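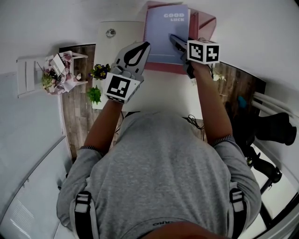
Häufige Fragen: Kann das jetzt endlich eine Maschine machen?

Seit ich auf dieser Seite über Haushaltsroboter schreibe, bekomme ich immer wieder dieselben Mails. Ich habe die Fragen gesammelt und beantworte sie hier so gut ich kann. Ich bin keine Ingenieurin, ich habe nur eine Schwäche für Geräte, die mir Arbeit abnehmen wollen, und eine kleine Wohnung, in der sie das beweisen müssen. Zuletzt überarbeitet habe ich alles im Februar.

Gibt es einen Roboter, der meine Wohnung aufräumt?

Zum Kaufen und Loslassen: nein, jedenfalls keinen, den ich guten Gewissens empfehlen würde. Staubsaugen ja, Wischen ja, Fenster mit Einschränkungen, Rasen sowieso. Aber Aufräumen ist eine ganz andere Sorte Arbeit! Da muss jemand erkennen, was ein Ding ist, wissen, wo es hingehört, es anfassen, ohne es kaputtzumachen, und es dort wieder loslassen. Der Sauger fährt um die Socke herum (oder frisst sie). Aufheben tut er sie nicht. Es gibt inzwischen Modelle mit einem kleinen Arm, die genau das versuchen, und ich gucke mir die Videos dazu mit großer Begeisterung an, achte aber immer darauf, ob das Video schneller abgespielt wird.

Was ist denn am Schreibtisch so schwer? Da liegt doch alles still.

Ja, und trotzdem ist der Schreibtisch mein liebster Härtetest. Nehmt ein Notizbuch mit Spiralbindung, das auf einer Mappe liegt. Für uns sind das zwei Sachen, und wir schieben einfach den Daumennagel drunter. Ein Greifer mit zwei Fingern muss erst mal eine Kante finden, an der er ansetzen kann, und wenn er zu tief ansetzt, kommt die Mappe mit. Flache Dinge auf flachen Flächen sind gemein. Ein zugeklappter Laptop ist auch so ein Fall: glatt, breit, ziemlich schwer und teuer, wenn er runterfällt. Und dann stehen bei vielen Leuten noch Blumentöpfe dazwischen. Ein Topf verzeiht einen festen Griff, eine Blüte nicht.

Ich habe mal den Tischarm von Rarside ausprobieren dürfen, der kostet 2.830 Euro und steht wie eine Schreibtischlampe an der Ecke. Stifte in einen Becher stellen: klappte ganz ordentlich, wenn sie einzeln lagen. Ein Heft von einem anderen Heft heben: da habe ich irgendwann selbst zugegriffen, ich konnte es nicht mehr mit ansehen.

Wie lernt so eine Maschine überhaupt, etwas in die Hand zu nehmen?

Es gibt mehrere Wege, und die werden oft gemischt. Man kann in der Simulation üben lassen, man kann den Roboter fernsteuern und alles mitschneiden, oder man lässt Menschen die Arbeit mit einem Greifer in der Hand vormachen, ganz ohne Roboterarm dran. Die letzte Variante mag ich am liebsten, weil sie so herrlich unspektakulär ist. Da sitzt jemand am Tisch und räumt mit zwei Greifern statt mit zwei Händen auf. Kameras nehmen auf, was die Greifer vor sich haben und wie sie sich bewegen. Aus vielen solcher Durchgänge soll ein Programm dann ableiten, wie man etwa ein Buch anhebt, das halb auf etwas anderem liegt.

Wieso nimmt man dafür nicht einfach die Hände?

Das wird auch gemacht, mit Brillen oder Kameras am Kopf. Nur haben wir eben fünf Finger, jede Menge Gefühl in den Kuppen und ein Handgelenk, das sich in alle Richtungen verbiegt. Wenn ich eine Münze vom Tisch aufhebe, schiebe ich sie meistens erst mal an die Kante und lasse sie in die andere Hand fallen. Versucht das mal mit einer Grillzange! Wer mit dem Greifer vormacht, stößt auf dieselben Probleme wie später die Maschine und muss sie mit denselben Mitteln lösen. Das finde ich einleuchtend. Der Nachteil: Man ist langsamer als sonst und macht Bewegungen, über die man sich selbst wundert.

Wie viele Wiederholungen braucht es, bis ein Roboter eine Aufgabe kann?

Da kann ich euch keine seriöse Zahl nennen, das hängt viel zu sehr davon ab, was man unter »kann« versteht. Immer derselbe Becher am selben Platz ist vergleichsweise dankbar. Jeder Becher in jeder Küche ist ein Fass ohne Boden. Ich weiß nur aus meinem eigenen kleinen Versuch, wie zäh es ist: 353 Mal habe ich einen Brillenputzlappen vom Tisch in eine Schublade befördert, mit einer Zange und einer Strichliste. Danach tat mir der Daumen weh, und ich hatte großen Respekt vor allen, die so etwas beruflich machen. Richtig gut wurde ich übrigens nie, ein Lappen liegt jedes Mal anders.
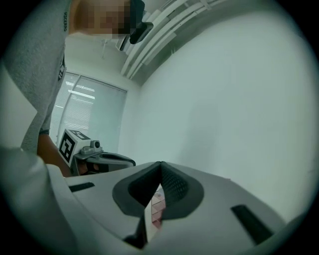 Woran scheitert das Greifen denn meistens?

Nach allem, was ich gelesen und selbst verbockt habe, gern an den letzten Zentimetern. Der Arm fährt brav zum richtigen Ort, und dann rutscht das Ding weg, dreht sich oder klemmt schief. Deshalb gucke ich bei jedem Greifer zuerst auf die Fingerspitzen. Bei dem im Bild laufen zwei dunkelgraue, weiche Polster oben spitz zusammen, das linke glatt, das rechte mit einem feinen Kreuzmuster auf der Innenseite. Von der Oberfläche hängt nämlich viel ab: Papier will anders gehalten werden als ein Glas, und ein Glas anders als eine nasse Gabel. Wir Menschen drücken einfach nach, sobald etwas rutscht, das läuft ganz nebenbei. Einer Maschine muss man dieses Nachdrücken erst beibringen, und zwar ohne dass sie dabei die Tomate zerquetscht.

Und was sollen die weißen Würfel mit den schwarzen Mustern?

Das werde ich wirklich oft gefragt! Solche Muster nennt man Marker, und sie sind so gemacht, dass eine Kamera sie leicht wiederfindet und aus ihrer Form im Bild ausrechnen kann, wo sie sitzen und wie sie gekippt sind. Auf einem Würfel ist das praktisch, weil fast immer mindestens eine Seite zu sehen ist, egal wie man die Hand dreht. Ich habe mir so ein Muster mal ausgedruckt und auf eine Teedose geklebt, nur um mit der Handykamera herumzuspielen. Die Teedose steht noch im Regal.

Lohnt sich so ein Roboterarm jetzt schon für zu Hause?

Wenn ihr gern bastelt: ja, macht irre viel Spaß. Wenn ihr weniger Hausarbeit haben wollt: nein. Ihr werdet mehr haben. Man räumt den Tisch frei, damit der Arm Platz hat, man sortiert die Sachen vor, damit er sie findet, man sammelt hinterher ein, was er verteilt hat. Unter 1.000 Euro bekommt ihr nette Bausätze zum Lernen, die heben allerdings keine volle Wasserflasche. Mein Rat ist seit Jahren derselbe: lieber das Geld in eine Spülmaschine stecken, die ist auch ein Roboter, sie sieht bloß nicht so aus.

Was ist mit dem Wischroboter von Kollness, den du mal verrissen hast?

Den Verriss muss ich ein Stück zurücknehmen. Nach dem Update kommt er über meine Teppichkante und findet auch die Station wieder. Was er weiterhin nicht mag, sind Stuhlbeine, vor allem die von Bürostühlen mit diesem sternförmigen Fuß. Da fährt er rein, dreht sich, überlegt und fährt wieder raus - manchmal drei Mal hintereinander. Kabel, die vom Tisch hängen, binde ich vorher hoch. Für meine Wohnung braucht er 20 Minuten, ich mit dem Mopp auch, aber ich sitze dabei eben auf dem Sofa.

Ist man in Betrieben weiter als im Haushalt?

Viel weiter, solange immer das Gleiche passiert. Paletten stapeln, schweißen, Schachteln falten, da stehen seit Langem Maschinen, die das schneller und gleichmäßiger machen als wir. Spannend wird es, sobald die Teile verschieden sind. Ich durfte mir die Wäscherei Delacroix ansehen, die waschen für Hotels. Das Mangeln und Falten der Laken läuft dort fast von selbst. Am Anfang der Strecke stehen trotzdem Menschen und zupfen die Laken aus dem Haufen, damit die Maschine zwei Ecken bekommt. Zwei Ecken in einem nassen Stoffberg finden! Das ist eine Aufgabe, über die wir keine Sekunde nachdenken, und da steckt auf einmal die ganze Schwierigkeit drin.

Welche Hausarbeit wird als nächste fallen?

Mein Tipp, und ich habe mich schon oft vertan: das Einsammeln von Zeug, das auf dem Boden liegt. Danach vielleicht das Einräumen der Spülmaschine, zumindest bei Geschirr, das der Roboter schon kennt. Wäsche falten kann man heute in langsam bewundern, im Alltag sehe ich das noch nicht. Ganz hinten auf meiner Liste steht der Schreibtisch. Da geht es ja auch ums Entscheiden: Ist der Zettel Müll oder die Telefonnummer, die ich seit Wochen suche? Das weiß ich manchmal selbst nicht.

Würdest du einen Roboter allein in der Wohnung arbeiten lassen?

Den Sauger ja. Etwas mit Arm und Greifer vorerst nein, und das liegt weniger an der Angst um mich als an der um meine Tassen. Außerdem haben diese Geräte Kameras, und ich will vorher wissen, wo die Bilder landen. Schaut in die Datenschutzhinweise, auch wenn sie lang sind, und fragt beim Hersteller nach, wenn ihr etwas nicht versteht. Wer gar nicht antwortet, fliegt bei mir von der Liste.

Wo kann ich mit anderen darüber reden?

Ich lese viel im Forum Tustotlow mit, da gibt es einen eigenen Bereich für Greifer und einen für verunglückte Saugroboterfahrten (sehr zu empfehlen, wenn man einen schlechten Tag hat). Fragen, die hier fehlen, könnt ihr mir über das Kontaktformular schicken. Mit der Antwort dauert es bei mir gern mal eine Weile, und Kaufberatung für Mähroboter mache ich keine, ich habe nur einen Balkon.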